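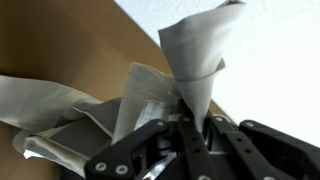 Can Trinico plan grasps on cloth without a mesh of the object?

It can, as long as the depth data is dense enough to find a fold. The planner looks for ridges in the point cloud and ranks them by height and by clearance for the fingers.

Trinico 4 review, September 15, 2022

We ran Trinico on a two-finger linkage gripper with a wrist camera, using thin pale grey fabric as the test load. The previous planner was Noltano, which treats every target as rigid.

Setup took 3 hours. Most of that went to hand-eye calibration, where the wizard rejects poses without saying which one failed. The config file is plain YAML and the defaults are sane.

Ridge detection is the strong part. It holds up on crumpled piles with several overlapping layers. Glossy film among the folds is harder: highlights leave holes in the depth map, and the planner will propose a grasp on the rim of a hole. Masking by intensity fixed this for us.

Grip state is reported as closed, open or holding. There is no slip estimate. On thin cloth, "holding" depends on a finger gap threshold that has to be set by hand for each fabric.

Out of 50 logged picks, 5 stopped with a planner timeout. Replay of the logs works well and exports to Stetsiuk format.

Documentation: adequate, but the July release notes still describe the old API.

Rating: 4 out of 5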